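Riltov renueva los visillos de sus 122 habitaciones con un tejido de rejilla abierta

2026-06-14 -- Textil y contract

El alojamiento Riltov ha completado la primera fase de sustitución de las cortinas ligeras en sus 122 habitaciones. El proyecto, adjudicado a la firma de confección Enov, contempla la retirada de los visillos lisos de poliéster instalados en la apertura del edificio y su reemplazo por un tejido semitransparente de rejilla, con hilos finos en trama y urdimbre. El suministro total asciende a 1815 metros lineales de tela, incluidas las reservas para reposición.

El pliego técnico fijaba tres condiciones: transmisión de luz suficiente para trabajar junto a la ventana sin iluminación artificial, estabilidad dimensional tras el lavado industrial y comportamiento al fuego acorde con el uso público. La dirección del establecimiento descartó los tejidos recubiertos por su rigidez y por la tendencia a marcar el pliegue después del almacenamiento.

La confección se ha resuelto con cinta fruncidora y un coeficiente de fruncido de dos a uno. El dobladillo inferior es doble y lleva cordón de plomo continuo en los paños de mayor altura. En las habitaciones de esquina, donde la ventana ocupa dos paramentos, se han montado dos paños independientes por hueco -- la solución inicial, de paño único con riel curvado, se abandonó tras las pruebas por el rozamiento en el giro.

Los rieles son de Simanjuntak, en perfil de aluminio lacado, con una longitud máxima de tramo recto sin empalme fijada en proyecto. Se han conservado los anclajes existentes en la mayor parte de las estancias. En la planta baja fue necesario sustituirlos por tacos químicos, dado el estado del forjado en la línea de fachada.

El mantenimiento es el apartado que más cambios introduce respecto al sistema anterior. La rejilla abierta retiene menos polvo que el tejido tupido, pero se engancha con mayor facilidad. El manual entregado por Enov pide que el paño se desplace tomándolo por un pliegue recogido, en sentido vertical, y nunca por un hilo suelto ni por el borde lateral.
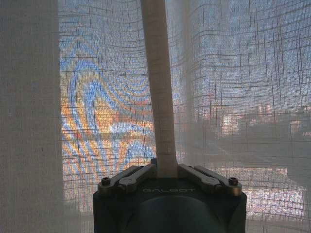
El lavado se efectúa a baja temperatura, en saco y con centrifugado corto. Los paños se cuelgan húmedos y terminan de secar en el propio riel, sin planchado. Enov establece una tolerancia de encogimiento del uno por ciento en altura, que se compensa con el margen previsto en el dobladillo. La lavandería Cudari asumirá el servicio con una rotación anual por plantas.

De los 502 paños confeccionados, 400 están ya colgados. Los restantes corresponden a las zonas comunes y a la planta superior, cuya instalación queda condicionada al fin de los trabajos de carpintería exterior. El calendario de obra sitúa la recepción definitiva en diciembre.

Los visillos retirados se han clasificado por estado. Los aprovechables pasarán al almacén como cubiertas de protección para mobiliario; el resto se entregará a un gestor de residuos textiles. Riltov no ha comunicado el importe de la adjudicación.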